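Aus der Werkstatt: Wartung an Zelle 2

Im Februar stand Zelle 2 in der Halle Geltdale zwei Schichten lang für die planmäßige Wartung still. Der letzte große Termin lag 2000 Betriebsstunden zurück. Einige Punkte daraus betreffen auch die Kolleginnen und Kollegen, die an den anderen Zellen arbeiten, deshalb etwas ausführlicher.

Anlass für den frühen Beginn waren Meldungen aus der Nachtschicht. Der Greifer verlor beim Umsetzen von Körben gelegentlich die Position, immer beim Schließen und nie beim Öffnen. Im Protokoll waren 48 Abbrüche verzeichnet, die meisten davon nach dem Wechsel auf die neue Korbsorte von Doležal. Deren Rand ist dicker als der alte, und die Finger fuhren mit den bisherigen Werten zu weit zu, bis die Steuerung wegen Überlast abschaltete.

Gemacht wurde Folgendes: Fingerführung gereinigt und neu gefettet, Schrauben am Handgelenk mit Drehmoment nachgezogen, Nullpunkt des Greifers neu eingelernt. Die Schließkraft steht jetzt auf 55 Prozent. Das alte Programm ist unter seinem bisherigen Namen gesichert und darf nicht mehr geladen werden.

Das Kabel am Arm haben wir neu verlegt. Es lag vorher zu straff und zog bei weit ausgestrecktem Arm am Stecker. Die Schlaufe ist nun größer — bitte nicht mit Kabelbindern enger setzen, auch wenn es ordentlicher aussieht. Wer Scheuerstellen am Geflecht findet, trägt sie ins Zellenbuch ein und meldet sich bei der Instandhaltung.

Zum Einfahren lassen wir den Arm langsam an zwei geflochtene Körbe heranfahren, einen großen und einen kleineren. Die Anfahrt auf den Rand ist der kritische Teil. Dort wird die Höhe der Fingerspitze geprüft, danach erst die Kraft.

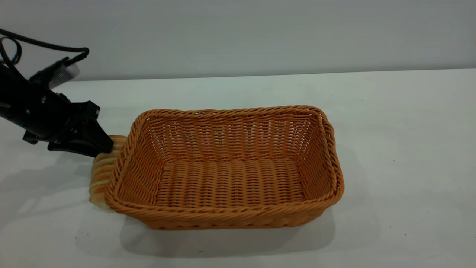
Muss nach einem Wechsel der Korbsorte jedes Mal der Nullpunkt neu eingelernt werden?

Der Nullpunkt bleibt, solange am Greifer selbst nichts gelöst wurde. Geändert werden nur Randhöhe und Schließweite im Rezept der jeweiligen Sorte.

Ersatzfinger sind bei Penska bestellt und kommen ins Regal neben dem Schaltschrank. Die Zelle in Bridton bekommt im nächsten Monat dieselben Einstellungen, bis dahin gilt dort das alte Rezept weiter. Die Wartungsliste im Zellenbuch ist um die Kabelprüfung ergänzt.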